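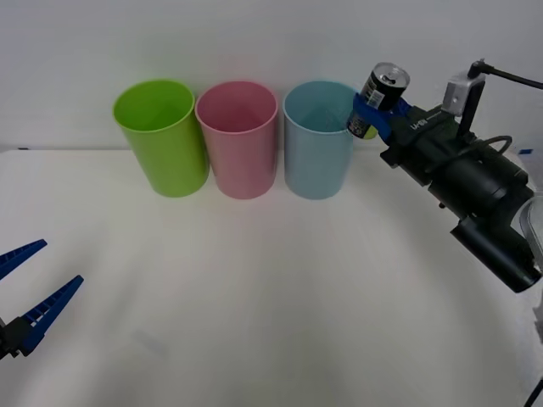 How to Flush Scale Out of Mold Cooling Channels

If your parts have been coming out a little warped lately, or you keep adding seconds to the cooling time just to get them off the core without a fight, have a look at the water before you start blaming the resin. Scale builds up inside the channels so slowly that most of us get used to it (I certainly did, for years!), and a good flush is an afternoon's work that doesn't ask for anything fancy.

I wrote the first version of this page in July for the night crew at Damden and have been fussing with it ever since, so thank you to everyone who wrote in with corrections.

What you'll need

A small circulating pump with acid-safe seals. We use an old Gulline, and it has been a faithful friend.
A flow meter you trust.
A mild descaler that is safe for your mold's metal. Read the label twice if you have aluminum inserts or plated channels.
A neutralizing rinse and plenty of clean water.
Clear hoses, a bucket, gloves, goggles and a face shield.

Step 1. Get your starting number

With the mold still hooked up, write down the flow through each circuit separately. Don't settle for one reading off the manifold, because a healthy circuit will happily cover for a blocked one. On the tool I did last, the worst circuit was moving 3 liters a minute. Write it on masking tape and stick it to the mold base, where it can't wander off with somebody's clipboard.

Step 2. Cool down and drain

Shut off the water, let the pressure go, and wait until the mold is at room temperature. Then blow the channels out gently with low-pressure air, with the far end pointed into a bucket and your face well away from it. What comes out may be brown and smell like a pond, and you needn't be alarmed.

Step 3. Hook up the pump, one circuit at a time

Take off any jumper hoses so that each circuit stands by itself. It's tempting to leave them looped and do the lot together, but the cleaner goes wherever it's easiest to go, and the plugged channel is the last place it will visit. Run plain water first and walk all the way around the tool looking for drips. A tired O-ring is much nicer to find now than later.

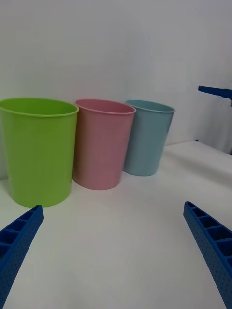 Hoi-yan Fung writes that she replaces the O-rings before the flush and then again after it, and that she wouldn't trust a seal that had sat in descaler, however good it looked. I used to think that was a bit much, but they cost next to nothing, and I've come around to her way of doing it.

Step 4. Circulate the descaler

Mix it the way the maker says, never stronger, and let it run slowly. I give each circuit 2 hours and swap the hoses end for end at the halfway point, so the flow comes at the scale from the other side. Bubbles in the clear return hose mean there's still something in there to eat. Keep the bucket vented and the shop door open, and please don't wander off to lunch.

Step 5. Rinse, neutralize, rinse again

Plain water, then the neutralizer, then plain water until a test strip dipped in the return matches one dipped in your tap water. If the mold is going on the rack, dry the channels with air and follow up with a rust inhibitor.
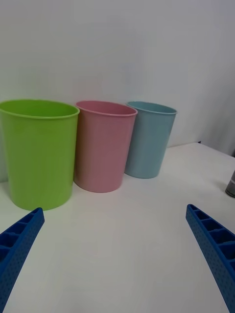

Green, pink and blue cups on a white table.

Step 6. Measure again and keep the record

Hook everything back up, read each circuit just as you did in Step 1, and put the new number beside the old one on the tape. Then copy both into the tool's log, together with the shot count, so that you can tell next time how quickly the scale is coming back. If one circuit hasn't budged, flush it once more before you think about pulling plates and drilling.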